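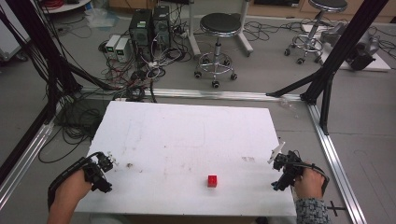 Juna still thinks we're being way too generous calling any of this a chore. The comment in the margin of my last entry says a cube on a board is a warm-up, and that picking up one clean thing from one flat place has about as much to do with tidying a kitchen as bouncing a ball has to do with playing basketball.

OK, fair, and I've been chewing on it all morning. My answer for now is that tidying a kitchen is mostly picking up one thing and putting it somewhere else, over and over, with the one thing changing every time. If we can't do the red cube without fuss we have no business talking about forks. But I'll give Juna this much: we've been on the cube since September and I'm itching to move on too.

October 4, 2018

Morning went to hand-held work, both grippers. Goal was 32 good demonstrations of pick up, pass from right to left, set down. Got there before lunch, plus 11 I threw out. Most of the throwaways were the pass. I keep wanting to do it the way I'd do it with my own fingers, where one hand sort of feels the other one take over and lets go a little at a time. You can't do that with two stiff plates on each side! The thing is either held or it's on the floor. After a while I settled into a slower rhythm - close left, wait a beat, open right - and it got boring, and boring is what we want.

Note to whoever does the next batch: keep your elbows up. My wrists were complaining by the second set and I could see it in the playback, the approach gets lower and lazier the more tired you are, and the model is going to learn lazy right along with everything else. Swap people sooner than we've been doing.

Then the afternoon, playing back the policy trained on the Grelldale set (the old one, before we changed the fingertips). 78 tries at the plain pick, no pass. I'm not going to put the full table here, it's in the shared sheet under the Hollwood tab, but the short version:

Cube square to the gripper: good. I stopped being nervous about these.
Cube turned so the corner faces you: so-so. It closes on the corner and the cube pivots out, and then it closes again on exactly the same corner. No idea that anything went wrong.
Cube close to the edge of the board: bad. It gets shy, comes down short, hovers there.

The shy thing bugs me the most because it's such a household problem. Everything in a house is near an edge. Mugs on counters, socks half under the bed, the cereal box that's always been shoved right up to the wall. A person just reaches over and gets it. We have very few edge picks in the training set since all of us, without thinking, set the cube down in a nice comfortable place. So that's on us and not on the arm.
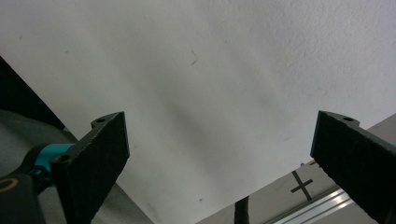 Photo: Hollwood bench notes, gripper camera

Spent a good while after that going through views from the gripper side and thinking about what the thing has to work with when it can't see its target. Fingers wide open, nothing between them, lots of plain white. When I look at a view like that I can find the X and the rail and say oh, I'm over here, tilt back that way. I'd love to know if the policy gets anything out of those or if it's just lost until the cube wanders back in. My bet is lost. Easy test: hide the mark, run the same starts, see if anything changes. Putting it on the list.

Which brings me to the bigger question, the one Lévesque's office wants a paragraph on by the end of the month: can a machine do shop chores yet? Their wish list was clearing a bench, sorting hardware into bins, and wiping down. My honest feeling today, chore by chore:

Sorting hardware into bins. Closest of the three. It's the cube job with smaller cubes. Washers will be awful with these fingertips (too thin, too flat) but bolts and standoffs, sure, I could see it.

Clearing a bench. No. I mean, I could stage a bench where it works, with five tidy objects spread out nicely, and it'd make a great video. A real bench has a cable through everything. Pick up one end of a cable and you've picked up the whole afternoon's work along with it.

Wiping down. Weirdly, I'm hopeful? It doesn't care much about being exact, it only has to keep contact and cover the area. Our board could use it, it's got stains on it that I've stopped noticing. Might be a fun 2 day side project if the edge picks go well.

So the paragraph is going to say "not yet, but one of these is near" and Juna can edit it down to "not yet" if that feels better.

To do:
- edge picks, a full batch, cube no more than a finger width from the side
- corner picks with a regrasp, both hands if needed
- hide the X and rerun the wide-open starts
- swap operators more often
- find out who has the good bolts, the box I had is all stripped ones
- ask Grelldale if their old fingertips are still around, I want to compare the pivot problem on both

Stopped early, wrists.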